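# The Rundbridge Extension

My grandmother left me 52 acres of Rundbridge and a library book that had been due in September of a year she refused to specify.

The acres were underwater. The lake had come up when they built the Jondgate dam, and it had covered the orchard, the barn and the better half of a road, and the family had gone on paying tax on all of it out of spite. The book was dry. It was a history of drainage, and she had written "wrong" in the margins in three colors of ink.

I drove up to settle both matters. The county clerk said she could take the land off my hands for a fee of 100 dollars, or I could keep it and owe 4000. I asked what the 4000 was for.

"Frontage," she said.

"It's the bottom of a lake."

"It fronts on the lake," she said, and turned the form around so I could see that it did, on every side and also from above.

I told her I'd think about it and went across the street to the library, which was two rooms and a dehumidifier. The man at the desk opened the book, looked at the stamp, and closed it again with great care, the way you close a door on somebody changing.
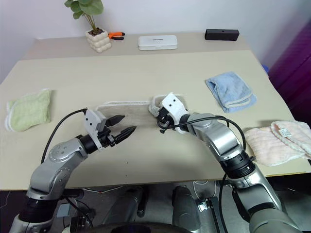

"You'll want to extend this," he said.

I said I wanted to return it. He said returning it would set off the fine, and the fine would have to be worked out by the office in MacRitchie, and MacRitchie had gone over to a new system called Clestulix, which had so far worked out one fine and sent it to a church. An extension, on the other hand, he could do with a stamp.

"How long an extension?"

He turned the little wheels on the stamp with his thumbnail. They were stiff, and the first one stuck. He got the others to move, breathed on the rubber, and brought it down hard.

The book was now due in 2079.

"That's as far as it goes," he said. "After that it starts over at the beginning, and then you'd be very late."

I thanked him. I sat in the car for a while with the drainage book in my lap and read the chapter on dams. My grandmother had written "wrong" eleven times in it, and next to a diagram of a spillway, in green, "he knows it too."

Then I went back across the street and paid the 4000 dollars. The clerk didn't look surprised. She gave me a receipt, a map that was mostly blue, and a sheet of rules for landowners, the first of which said I was to keep my hedges trimmed back from the road.

I asked who checked.

"There's an inspection," she said – and then, after looking me over, "Do you own a boat?"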